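Is the Uvent simulator add-on worth paying for if I only want door practice?

Posted by Wei, August 28, 2025

I've been teaching myself two-armed robot control since January, using the free Skandeck starter kit, and I keep seeing the Uvent household pack recommended. It's a paid add-on and the trial only lasts 30 days, so I'd like to hear from people who've had it longer. I don't care about the kitchens. I want doors – getting up to them, working the latch, getting the body through without clipping anything.

Mine is a white-bodied robot with a gripper each side, and I've got as far as the orange panelled door in the trial, with the bedroom behind it. My left arm is the one I send to the latch side and I never know where to park the right one. 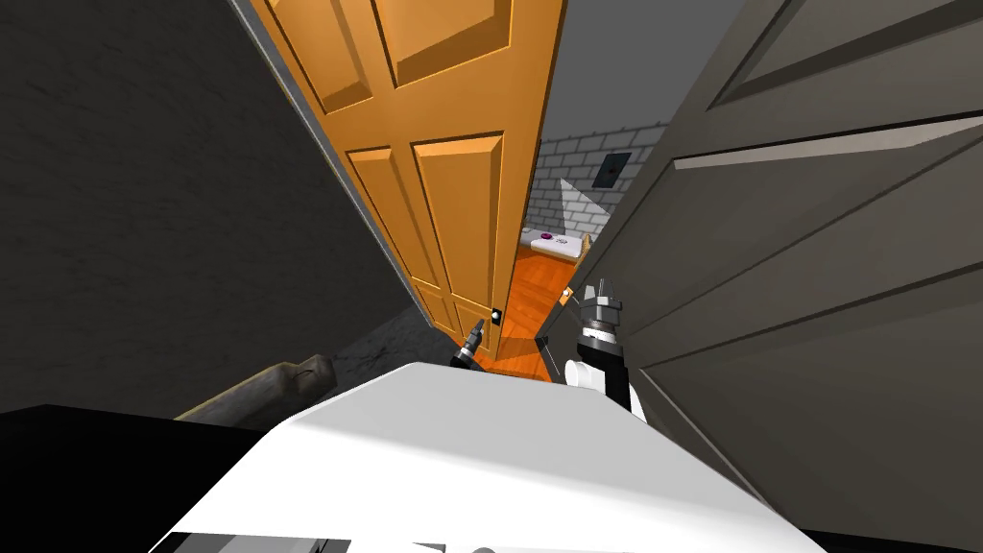 Katia Rinaldi
Get the pack if doors are your thing. I've had it for nearly 2 years and the doors are the best bit by miles. The hinges have proper resistance and you can change it in the settings (look under Joints, it's not where you'd expect). I'd keep the spare arm tucked in close to the body until the door is past 90 degrees, then bring it up. Support is slow – I waited ages for a reply about my licence – but they did sort it.

Stestus
depends on your computer. mine crawled with the pack on until i turned the shadows off. doors are good yeah

Wei
Thanks both. Katia, I found the Joints menu, no idea how I'd missed it. Does the licence cover 2 machines, or do I have to pick one?

Katia Rinaldi
Just the one, I'm afraid, but you can move it across from your account page.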